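Soap and the Soap Dish
A reading page for young learners from the Stuten Museum of Everyday Things

A bar of soap is one of the most common objects in any home. People use it before meals, after playing outdoors, and at bath time. This page explains what a bar of soap is, how it cleans, and why it is often kept in a dish or a small bowl.

What is soap made of?

Soap begins with a fat or an oil. Olive oil, coconut oil, and palm oil are often used. The oil is mixed with water and a strong substance called lye. The mixture changes into something new, and that new material is soap. Making soap with lye is work for trained adults only.
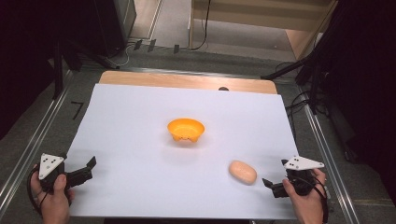 Some soap is poured into molds while it is still soft. Other soap is pressed into shape by a machine. Many bars have rounded sides, which makes them comfortable to hold. Color and scent may be added before the soap is shaped.

How does soap clean?

Water alone does not mix well with grease. Soap is made of very tiny parts called molecules. One end of each molecule holds on to water, and the other end holds on to grease. When hands are rubbed together, the soap surrounds the grease and dirt. Clean water then carries everything away. 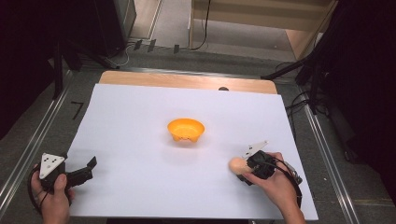 Children should wash the palms, the backs of the hands, the thumbs, and the spaces between the fingers. Hands should then be rinsed well and dried with a clean towel.

Why do some bars have writing on them?

Soap makers often press a name or a sign into each bar with a stamp. This is called embossing.
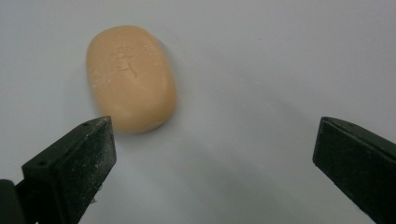 Embossed marks are made by shape alone, so no ink is needed. They are easiest to find when light falls across the soap from one side. The marks on this peach-colored bar are the same color as the soap around them, and they are too soft to read clearly. With regular use, a stamp of this kind wears down until the top of the bar is plain.

Where should soap be kept?

Soap that sits in a puddle becomes soft and is used up quickly. A dish or bowl gives the bar a place of its own. Any water that collects in the dish should be poured out, and the dish should be rinsed when soap builds up inside it.

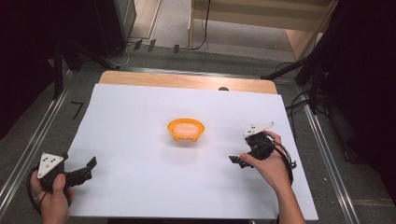
An orange-yellow plastic bowl with a rounded, scalloped rim.

Words to know

Lye: a strong substance used in making soap.
Molecule: a very tiny part of a material.
Embossing: pressing a raised design into a surface.

Visitors may see more objects for washing in the Nina Gallery, Room 26. The next reading page in this series is about towels.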